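Orkeo: Frequently asked questions about building structures

Last change: 12/09/2026

Which files can Orkeo read?
It reads the plain coordinate format (xyz), the cif format and its own format. If your file comes from another program, please convert it to xyz first. The box vectors must be written on the second line, otherwise Orkeo will assume that the system is not periodic.

Why does my grain boundary have atoms that are too close?
When two crystals are joined, some atoms from both sides can fall almost on the same place. Use the option "merge" with a distance in angstroms. For copper I usually start with 0.8 and increase it slowly. Do not choose a value close to the bond length, or you will remove good atoms.

How many atoms do I need for a test?
Less than most users think. Our aluminum example has 752 atoms and it runs on any laptop. Nosipho Steyn uses a cell of only 63 atoms, a small block of 64 with one vacancy, to check her scripts before she sends the large job.
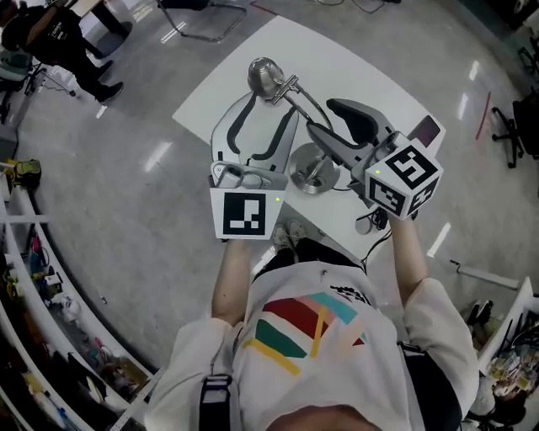
How do I choose the viewing direction?
The command "view" takes three integers, which are the Miller indices of the direction you look along. With "view 0 0 1" the z axis points to you and the cell is seen from directly above, in the same way as the table in the photo, where of the person's head only the top is visible. A step on the surface is hard to notice from there. For steps and islands please use "view 1 1 0" – the height is then easy to read.

Can I rotate the crystal after I duplicated it?
Yes, but it is better to rotate first. If you rotate after, the box vectors are rotated too and many simulation codes will refuse the file. The option "align" can repair this in most cases.

What does the message "cell not neutral" mean?
It appears only for ionic materials. The sum of the charges in your box is not zero, often because a surface was cut through a layer. Move the cut by half a layer and try again.

Is there a limit for the size of the system?
There is no fixed limit, only your memory. Bongani Mkhize has built a cell with nearly 100 million atoms, but writing the file took longer than building it. For such sizes use the binary output.

Where can I report an error?
Write to the Orkeo mailing list and attach the input file and the full log. Lionel Goodall or I will answer you.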